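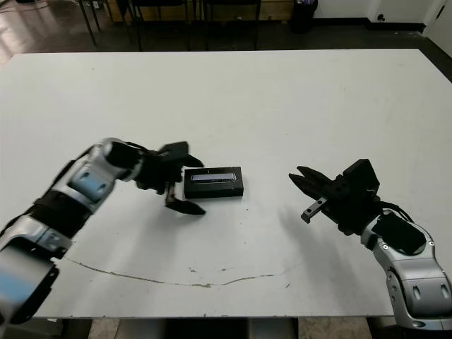 Subject: Re: [bench-practice] Draft rules for two-arm tables, second pass
From: Yee-man Shih
Date: 8th October

Hi all,

Sorry for the slow answer, I was catching up on the whole thread and then Cekstead had its network outage and I lost my first reply (it was longer, so you got lucky!). Quoting the bit I want to talk about:

> I've read the draft twice now and I'm still not sold on section 4. We
> have a rule for the speed limit, a rule for the stop button, a rule for
> who may stand where, and then half a page on "table condition" that
> reads like somebody's mom wrote it. Do we really need to tell grown
> operators to wipe a table? Also, "one object in the work area at
> reset" is going to get ignored the first time anyone runs a sorting
> task. I'd cut the section to one line and move the rest to the wiki.
>
> Second thing. The gripper rule says "fingers open and clear of the
> object before handover." Clear by how much? If you want a number,
> write a number. If you don't, drop "clear."
>
> Ng

OK, so I'm the mom in question, I wrote section 4. Let me defend some of it and give up the rest.

The wiping part. We run white tables at our site, and white is lovely until it's been in use for a while. You get scuffs, little gray specks, and on the one I use most there's a long thin brownish line that curves right across the near half. I don't know what made it and it bugs me more than it should. A person looks straight past that stuff. What worries me is the run log. Back in August we had a set of 493 runs where the table was clean in some and marked in others, and the operator notes didn't say which. Two of us spent a whole afternoon going through them sorting it out by eye. I never want to do that again!

So here's what I'd settle for. Forget "the table must be clean." Make it "write down the condition of the table at the start of each session, and don't change it partway through." If it's marked, it's marked, just say so and leave the cloth alone until you're done. That's one line, Ng, you get your one line. The bit about which cleaner to use can go to the wiki, I don't care where it lives.

On "one object at reset," yes, you're right, that was written by someone (me) who does mostly pick and place with small boxes. One flat black box lying in the middle, long side running left to right, an arm on each side of it, go. Of course that looks like the natural order of things if it's what you do all day. For sorting it's silly. How about:

4.2 At reset, only the objects named in the task sheet are on the table. Anything else comes off, including tape, pens, spare screws and drinks.

I'd like to keep "drinks" spelled out. Honum's people laughed at it when I sent them the draft and then asked if they could copy it, so draw your own conclusions.

While we're in there, I want to add something about how the object is placed, which the draft skips completely. If the box has a printed side, the sheet should say whether that goes up or down. The one I've been using has a picture of a slim silvery gadget on its top face, and it's easy to put the thing down print side up one time and plain side up the next without thinking. Same for which way it's turned. I'm happy with plain words ("print up, long side toward the operator") and I don't think we need angles.

Now the gripper rule. Fair point about the number, and I've gone back and forth on it. The trouble is that our sites don't have the same fingers. On mine, one of the two grippers has a small silver metal bracket on its lower finger and the other one doesn't, and "clear" isn't the same distance when one side has a bit sticking down. If I write a number that suits bare fingers, somebody with a bracket is going to follow it to the letter and clip the box. So my suggestion is to have each site measure its own clearance, with whatever is bolted on, and write it on the card next to the stop button. The standard says you must have the number and the card must be current. It doesn't say what the number is. Does that work for you? If people hate it I'll go with a fixed figure, but then I want it set for the worst fingers in the group.

Related, and this is new: cables. The draft says "cables secured." I have one that runs along the top of the left arm and behaves itself, and one on the right that loops from the wrist over to the gripper. Both are secured by any normal reading. But a loop is a loop, and I'd like the pre-run check to say "move each wrist through its full turn by hand or at slow speed and watch the cable the whole way." It takes me less time than making tea. Fovarach already does something close to this and I believe they have wording we could borrow, can someone over there post it?

Last one, the floor. Section 6 says the area behind the table should be kept free during runs, and I noticed we never say free of what. We keep a row of chairs behind ours, and a trash bin off to the right by the wall. I've always read the rule as being about people, so chairs are fine as long as they're out of reach of the arms. At least one site reads it as bare floor. Both are OK by me but let's pick one. My vote is:

6.1 No person enters the marked zone while the arms are powered. Furniture may stay if it is outside the reach of both arms at full stretch.

Checking the reach means checking it with the grippers on, please. The arm data sheet won't include them.

I'll leave section 5 for someone else, I've used up my opinions. If there's no shouting I'll put these changes into the shared copy and mark them in color so you can see what moved. The training sheet for new operators still quotes the old 4.2, so whoever owns that (I think it's at Cekstead, second folder down) please hold off printing more of them.

Cheers,
Yee-man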